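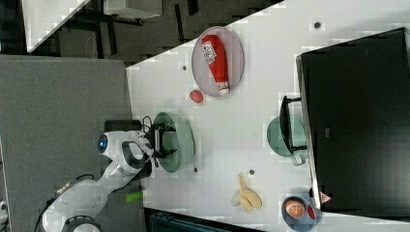 Subject: Re: [shared-bench] One arm or two for next year?

Hi all,

Great question, and I'm glad somebody asked it before the budget sheet locks. I've been living inside our own equipment plan for most of the spring, so I have opinions! Quoting the original first, since it's been a while and the digest mangled it.

> We have money for a tabletop manipulation setup and I'm trying to work out
> whether to put nearly all of it into a second arm or keep the one we've
> got and spend on everything else. The Jolitz quote is for the arm and
> controller only. No gripper, no table, no objects, no spares. My feeling
> is that two arms means twice the data, but our lab manager thinks we'd
> end up with two arms standing idle. Has anyone here been through this
> and would you share what you'd budget for besides the robot?
>
> Also, does anyone have a feel for how much to set aside for the objects
> themselves? I had put in zero because I assumed we'd bring things from
> home.

I'm going to side with your lab manager, at least for the first year. We had the same idea and what stopped us was writing down who would be sitting at the second station, hour by hour. We had people for one and a half stations on a good week. The half is what gets you. You pay for the full arm and the full table and the full floor space, and then it waits for somebody to come out of a meeting.

What we did was get one station working really well, and I would do it again in a heartbeat. Our tasks are all kitchen-ish pick and place: plates, a bowl, plastic-bottle sort of things, fruit, small round stuff that rolls. A single arm with a plain two-finger gripper covers more of that than I expected when I wrote the proposal. Flat plates are the hard ones. If your task list has a lot of thin rims in it, get the finger question settled before you sign anything, and ask the vendor to quote a couple of fingertip shapes along with the gripper so you aren't going back through purchasing in October for something the size of a domino.

Now the part you asked for. Here are our lines other than the arm and controller, in dollars, for what they're worth:

Gripper, mount and cable: 1,292. This was the Fovier unit. The cable was a separate line on the quote and I nearly missed it.

Table: 800. We wanted white, flat, and heavy enough that it doesn't shiver when the arm stops. I'd happily have paid more. Check where the mounting holes fall before you order, and check that your arm base clears the edge.

Objects and dishes: I put in a small number and doubled it later. Please don't put in zero! Things from home go back home, or they get eaten, and then you can't rerun a task with the same plate six months on. Buy at least 2 of everything you care about and put one in a box with a label on it. Colors matter too. We like dishes that are easy to tell apart at a glance (green, pink, blue), both for the people giving the instructions and for whoever has to sort through the recordings afterward. Throw in a see-through one if your cameras can stand it, because you will want to know how they cope.

Monitor at the station: I had this down as a luxury and now I'd fight for it. Do think about where it sits, though. If it shares the table with the objects it takes up reach you paid for, and every motion plan has to respect it. A separate stand is cheap. Put it in the plan.

Floor: sounds silly, but small objects leave the table all day long. Carpet has been kind to ours. If your room has a hard floor, price a mat.

Spares: fingertips, one cable, one set of mounting screws. I don't have a tidy figure for this because ours came out of three different accounts, which I don't recommend.

People's time: we allowed 17 working days from delivery to first useful session, and used every one of them. The arm itself was up quickly. Calibration, safety sign-off and arguing over the object list ate the rest. If your funder wants results in the same budget year, order the table and the objects while the arm is still on its lead time. It costs you nothing and you can practice layouts with tape on the floor.

On the twice-the-data point, I would look at how many minutes in an hour your current arm is moving. Just sit there with a notepad for an afternoon. Ours was spending a depressing share of each session waiting for a person to put things back where they started, and a second pair of hands at reset time did more for us than a second arm would have. If you do that and your arm is truly busy all day, then by all means get the Jolitz quote refreshed, and ask whether they'll hold the price into the next cycle. They may say no, but it's a free question.

The folks running the Abdel Rahman lab's bench went the two-arm way from the start and could give you the other side of this. They do a lot of handover tasks, where two arms is the whole point, so their math is different. I believe they're still on this list.

I'm happy to send our sheet to anyone who wants it. It has the tabs for year one and year two, plus a very messy one called "wishes" that you can ignore. Write to me off list, and tell me what your tabletop size is because I'm collecting those!

Cheers from the Rembridge bench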